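Unit 6 handout - evaluating a robot kit before you buy
Case: the Eris tabletop arm (reseller: Jenkins, school pricing)

Bring this to lab. Not graded but the writeup is, and it uses the same headings.

What's in the offer
- one arm, two-finger gripper, wrist camera, power brick, table clamp
- food-assembly add-on, sold seperately: play burger parts plus clear holders
- software license for one seat. Second seat costs extra, read page 2 of the quote
- support by email out of the Pladdale office, 9 to 4 their time

Price on our quote: 3303 for arm + add-on. Spare finger pair 60. Extended warranty 260, covers motors, does NOT cover fingers or cables. Ask yourself which of those breaks first.

What we look at, in this order
Reach. Can it get to every holder without the elbow folding up. Data sheet gives max reach only, which tells you nothing about reach at table height.
Grip. Thin parts vs thick parts. Bun, patty and lettuce are three different problems, don't average them into one score.
Camera. Check what the fingers hide. If the tip blocks the part at the moment you close, your program is working from memory.

Wrist view with the add-on set up on the white table. Parts standing on edge in the holders, bun slices at the top, patty in the middle one. Note how the left finger covers part of the lowest holder. Clear plastic on white also gives you mostly highlights to work with, so think about that before you promise anybody edge detection.

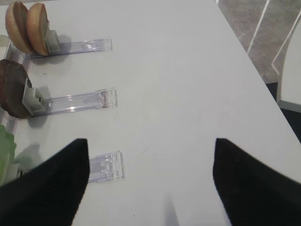 Zakutgate, in the course forum, wrote that the holders are the best part of the kit and the license is the worst, and that a school with one seat should plan on students waiting in line for the laptop. Also said to skip the warranty and buy two spare finger pairs instead. Fair point, argue for or against in your writeup.

Lab task
19 pick attempts per part, same start pose. Log success, drop, or miss. No fixing the part by hand halfway thru a run. If you bump a holder, start that run over.

Writeup: one page. Buy, don't buy, or buy without the add-on. Numbers from your own log, not the brochure. Due before we start Unit 7.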